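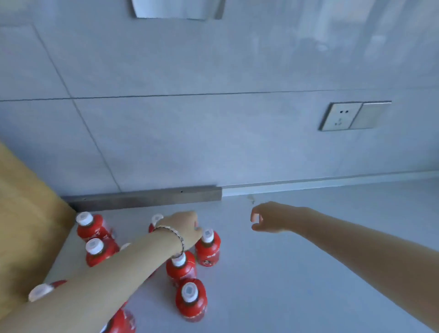
Juice order came on Monday, so the afternoon went on getting it out of the box and somewhere sensible. It's hawthorn juice, the kind in the small red bottles with the white screw caps. I like them pushed up into the corner against the tiles, where there's less chance of an elbow catching them. Leave the other side clear for as long as you can, as you want somewhere to put your hands.

For anyone asking, I got it from Garness, the import shop by the bus station. They used to do a Turkish one as well, Sarıgül, in glass, which I preferred for cooking. They've stopped getting it in. The woman on the till said maybe November.

If you haven't had hawthorn before, it's sharp and a bit thick, somewhere between apple and plum. Colder is better. Some people warm it up in a pan with a slice of ginger – I tried it and wouldn't bother again.

Back to the bottles. They're round and a bit top-heavy looking, but they stand fine on a hard surface. Take them by the cap from above, one in each hand, and put them down 2 at a time.

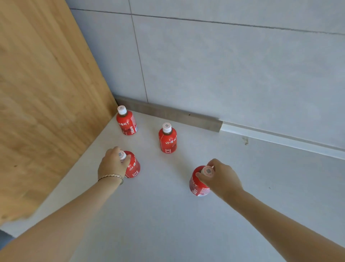
It goes quicker than you'd think, and you don't end up with finger marks all over the labels. Set each one down before you slide it. If you slide it from too far out it catches on any crumb and goes over.

I do the back row first, tight to the wall, then the next row in front of that. Turn the labels as you go if you care about that sort of thing. I do for the first few and then stop.

Someone replied asking why I don't just leave them in the box. The box was going soft at the bottom and I wanted it for the recycling. Also I never remember what's in a shut box. I had a tray of Vekongate tinned peaches under the stairs for most of a year that way.

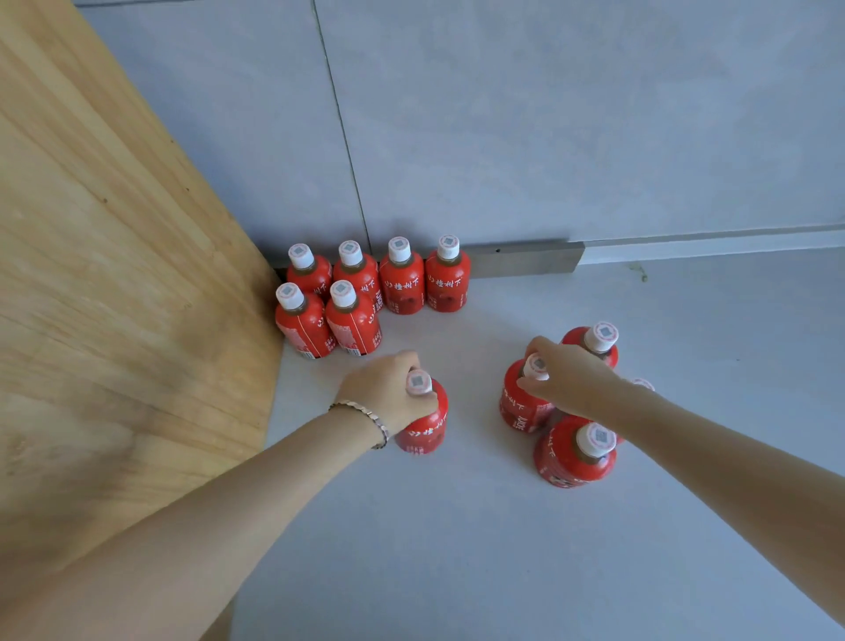
Hawthorn juice, back corner filling up.

Delivery was free over 100, and I wasn't going to get there on juice alone, so there's also a sack of Urkudum rice in the hall that I haven't found a place for. It won't go under the sink. I may have to move the flour.

Will put a couple of bottles in the fridge tonight and leave the rest where they are. If Garness get the Sarıgül back I'll post it on here.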